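September, evening

The play kitchen has been in this house for three weeks and I have now cooked more in it than in the real one. I know this because the real one has a pan of lentils in it from lunchtime that I haven't faced yet, while the little one has been washed, dried, sorted and argued over.

It came in a crate from the Bastance sale, 18 pounds the lot, no lid. I had meant to buy a lamp. The plan was to go through everything before the nieces and nephews arrive, throw out whatever was cracked or chewed, and put the rest in a box with a label on it. One hour, I thought. I made tea first, so call it two.
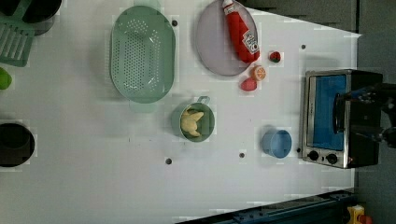 The trouble with sorting is that you need a system, and I have never met a system I didn't abandon by the second item. I began with Food and Not Food. Fine. Then I got to the ketchup and lost ten minutes wondering whether a bottle counts as food or as equipment. In my own fridge it is plainly food. In a toy box it seems to be more of a hammer, going by how my sister's lot used the last one.

So I tried sorting by meal, and that was worse. The croissant is breakfast, nobody would dispute that, but it fits the green saucepan so well that I can't bring myself to take it out. Boiled croissant. I have eaten in places that would charge for it. There was a hotel in Worna that gave us something very similar with a sprig on top, and we said thank you.

The Zesisau leaflet was folded up at the bottom of the crate and it is a marvel. It lists 89 pieces in the full set, "for the complete household". I don't have 89 pieces in my actual household if you leave out teaspoons. It shows a whisk, a fish, a four-slice cake and a tiny rolling pin, none of which came to me. I have decided to feel no loss about the fish. The rolling pin I do mind. It also says the set is suitable for indoor use, as though there were people out there trying to run a campsite on it.

I read the whole leaflet standing up, including the Danish.
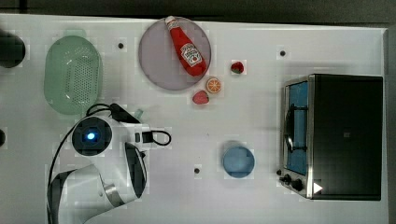 What I can't get over is how much nicer it all is than my own stuff. My own colander is a bent steel thing with one foot missing, so that it leans in the sink like a man at a bar and tips the pasta out on the low side. I looked up a new one on the Triantafyllou site in the spring and closed the page when I saw the postage. The toy one is oval and pale green, with neat little holes all over the bottom, and I would have it in the real kitchen tomorrow if it held more than a handful of peas. The plate is a good colour too, a sort of mauve, the shade I once asked for in bathroom paint and was talked out of. I've still got the sample pot somewhere. It will have gone solid.

Fruit: kept, all of it. I gave the strawberry a scrub with the old toothbrush and then had to go and find a new old toothbrush for the taps.

The toaster oven is staying as well, although it's the piece that takes up all the room and the box I'd picked out is too shallow by a finger's width. I tried it on its side, then on its back, then took everything else out and tried it first. After that I went looking for a bigger box and found the one with the Christmas lights in, and sat on the landing untangling those until it got dark. They don't work. I put them back.

Final score for the day, then: nothing thrown away, nothing labelled, one box ruled out. Page 235 of the library book, same as yesterday. I did write "KITCHEN (SMALL)" on a strip of masking tape and it's now stuck to the edge of the bath, where I put it down to have both hands free.

Must soak the lentil pan. Must ring my sister and ask what time they're coming, and whether they're bringing the hammer.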